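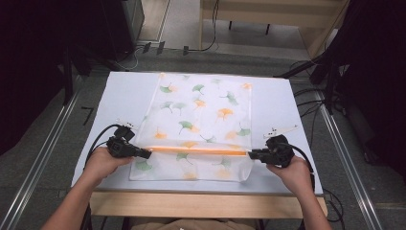
Ginkgo cloth on the white board, near end folded over.

10/03/2019, Flaltgate, long table

Folding notes for the sheer cloths. Ginkgo print today, green and orange leaves. Plain ones are done, see previous page.

- Lay flat first, tall way up the board. Smooth from the middle out.
- Bring near end up, hold BOTH ends of the fold and keep it taut. Let one side go slack and the whole band skews.
- Orange stripe makes a good guide. If it runs straight across, fold is square. Much easier than trying to line up leaves, they're scattered all over and the ones underneath show thru and confuse things.
- Hem is uneven on this one. Don't fold to the hem!! Go by the stripe.

Tried 6 folds before lunch, 3 came out ok. Worst one slid when I reached for the tape. Table wood is slicker than the board, so stay on the board.

Pressing: low heat, 5 seconds, cotton sheet between. Any longer and the Disix batch goes shiny. Brekke batch seems less fussy but only did a couple, dont trust that yet.

Order for Faltberg is 609 cloths, some 5 crates if we go with the flat fold. Need to recheck crate depth. Stripe facing out on all of them, they asked again.

To do: second white board, new cotton sheet (scorch mark), ask abuot tissue between layers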